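A visit to the tableware open day in Horkden

In October I went to the open day of the Fanditz pottery in Horkden. I had wanted to see it for a long time, because my mother has a Fanditz soup set at home and we were never allowed to put it in the oven. The train from Ogola takes a little more than one hour, and from the station you walk along the canal until you see the chimney. The chimney is not in use now, but it is a good sign to find the way.

The entrance was free. At the gate you get a paper sticker with a number, and you must wait for your group. Mine was the second group of the morning. We were many families, some students with sketch books, and also several older people who had worked there and wanted to see what is changed.

The first hall is for the clay. It arrives in big bags and is mixed with water in a round tank that makes a low noise all the time. I did not expect that it smells like a garden after rain. Our guide let the children press a thumb in a soft piece, and she told us that a plate loses some of its size when it dries and is fired, so the wet plate must be made larger than you want to have it.

After this we saw the forming. For the round plates they use a turning mold and a metal profile which comes down and gives the shape of the back. It takes only a few seconds for one plate. Then a woman cleans the rim with a wet sponge, and here I could stay for an hour to watch. She turned the plate with one hand and held the sponge still with the other, and the rim became smooth in one round. On a normal day the hall makes 700 plates, the guide said, and in the weeks before Christmas it is more.

The kiln was closed and working, so we could only feel the warm air on the face. On the wall there is an old firing book behind glass, with entries in very beautiful handwriting. I tried to read some of them but there were people behind me who also wanted to see.

For me the best part was the painting room. It is on the upper floor with windows to the north. At the long tables the painters were working with thin brushes, and you could stand quite near if you did not lean on the table. Each painter has a small turning stand, a cup for water and a tile to try the color. They begin a branch from the thick end and let the brush become lighter until the line is almost nothing. The flowers come after. A mistake can be wiped away while it is fresh, but one painter told me she prefers to make one more leaf over it.

I asked how long they learn. She said 2 years until you may do the branches alone, and the borders are earlier. On the shelves there were patterns from different times, also the brown one of my mother, which they do not make anymore. The guide was kind and looked in a drawer for me, and found one saucer of it.

From there we went down again to the last room, where the finished pieces of the new line are shown. The line is called Trimier. It is made for everyday use, so the plates have a flat bottom and can go in the dishwasher, and the colors are dark and calm.
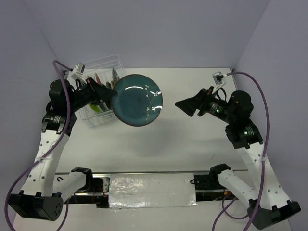
I like this blue-green very much, more than the gray, which looked a little sad to me in the room light. The white blossoms stay on one side of the plate, so there is enough empty place and the food does not fight with the picture. I thought about a simple thing on it, for example boiled potatoes with butter. The rim is brownish and thin, and it gives a nice border to the shiny color.

In the shop by the exit they sell the first choice and also the second choice, which has small faults in the glaze. The second choice is in boxes on the floor and you must look through it yourself. I found two bowls and a small plate with a dark point near the edge. The line for paying was long, and they take only cash at the second table, so bring some with you.

There is coffee and plum cake in the yard until 4 p.m. The cake was on Fanditz plates, of course. The parking is small, and I saw many cars turning back at the bridge, so I recommend the train. On the way home I had the bowls on my knees, wrapped in newspaper, and I held them until Ogola.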